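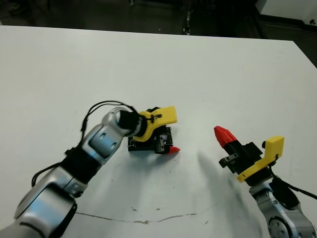
How often should a small town flush its water mains? Twice a year, in April and again in the fall, with extra passes on any dead-end line where the chlorine reading drops early.

Lorodbridge flushes once, and only on the trunk lines. The town has 82 dead ends. Of these, 21 sit on six-inch cast iron pipe that was laid for a cannery and now serves a few houses each. Water stands in them overnight, the residual falls, and sediment settles at the hydrant tee.

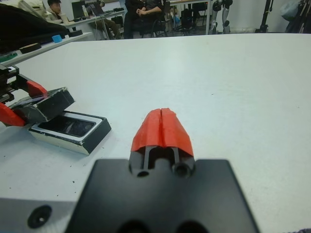 The usual objection is waste. A hydrant pass on Figueroa Street runs 6 minutes, and residents see clean water going down the gutter. They do not see the first 60 seconds of it, which is brown. Nour Bataineh proposed automatic flushing valves for the worst lines last year, and I think she was right — the valves cost less than the overtime. The council should fund them before it repaints the tower.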